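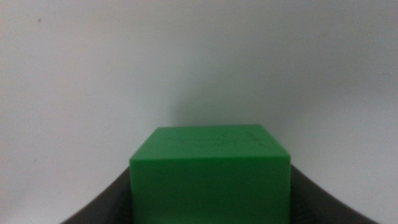
Figura 4.1. Cubo de plástico verde. Se distinguen la cara superior, más clara, y parte de la cara frontal.

Capítulo 4
El cubo y los cuerpos que se le parecen

Pocas figuras nos acompañan desde tan temprano como el cubo. Antes de saber leer ya habíamos apilado unos cuantos, los habíamos tirado al suelo con gran satisfacción y habíamos vuelto a empezar, y en todo ese rato (largo, si preguntamos a nuestras familias) estábamos haciendo geometría sin que hiciera falta llamarla así. En este capítulo volvemos a esa caja de bloques con lápiz, regla y un poco más de paciencia.

Fíjate otra vez en la figura 4.1. Un cubo tiene seis caras, y sin embargo ahí aparecen solo dos, y una de ellas incompleta. La cara de arriba, que sabemos cuadrada, se ve como un trapecio: más ancha por delante, más estrecha por detrás. ¿Ha dejado de ser un cuadrado? Claro que no, pero si quisieras dibujarla tal como se ve tendrías que trazar un trapecio, y a casi todos nos cuesta la primera vez, porque la mano se empeña en dibujar lo que sabe y el ojo le está diciendo otra cosa. También cambia el color. Las dos caras son verdes, pero la de arriba recibe más luz y tira un poco al amarillo, mientras que la frontal es de un verde más intenso. Entre ambas corre una línea fina y algo más brillante: es una arista, el segmento donde se encuentran dos caras, y a ella le dedicaremos buena parte de las próximas páginas.

La maestra Dulce Bautista, que leyó con mucho cariño los borradores de este libro, nos pidió que no pasáramos tan deprisa por las esquinas. Tenía razón. En los bloques de plástico las esquinas suelen estar un poco redondeadas, y los vértices de los que hablaremos aquí son puntos, sin grosor ni redondez alguna. El bloque nos sirve de modelo y nos servirá muy bien, siempre que recordemos que el cubo de la geometría es una idea y que el otro se puede rayar, perder debajo de un mueble o prestar a un compañero.

Qué vas a aprender
Reconocer y nombrar las caras, las aristas y los vértices de un cubo.
Dibujar un cubo visto desde arriba, de frente y en posición oblicua.
Construir un cubo de cartulina a partir de su desarrollo plano.
Calcular el área total y el volumen de un cubo cuando se conoce la arista.

Qué necesitas
Un bloque con forma de cubo (el tamaño da igual), regla graduada, lápiz blando, cartulina, tijeras y pegamento.

Para empezar
Coloca el bloque sobre la mesa y míralo desde tu silla, sin levantarte. Dibuja lo que ves, con calma, y sombrea la cara más oscura. Después ponte de pie, dibújalo otra vez y compara los dos trapecios (¡porque seguramente te habrán salido distintos!). Por último, intenta encontrar una posición desde la que se vean cuatro caras al mismo tiempo. Dedícale un buen rato antes de rendirte, discútelo con quien tengas al lado y anota en el cuaderno lo que hayáis averiguado. Volveremos a esas notas en el apartado 2, cuando hablemos de caras opuestas.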